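I bought the Histarley play kitchen set after my niece had eaten (pretend eaten!) everything in the old one, and I'm pretty taken with it. The colours are lovely and soft, all mint and lavender and pale blue, and the big oval plate is properly roomy. You can get a strawberry, the banana and half an orange on it with space left for whatever else she's serving.

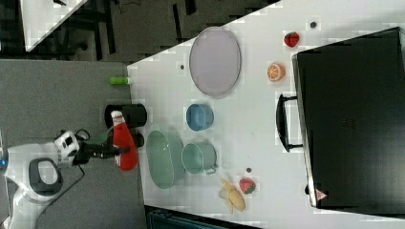 My favourite bit is the mug, which has a handle small enough for small hands, though mine gets stuck in it. The red squeeze bottle is the one everyone fights over. Ketchup on strawberries, ketchup in the tea, you name it.

Grumbles? I'd have liked a lid for the bowl, and Notier took ages to post it. Still, four stars from me, and I'd buy it again in May for her birthday.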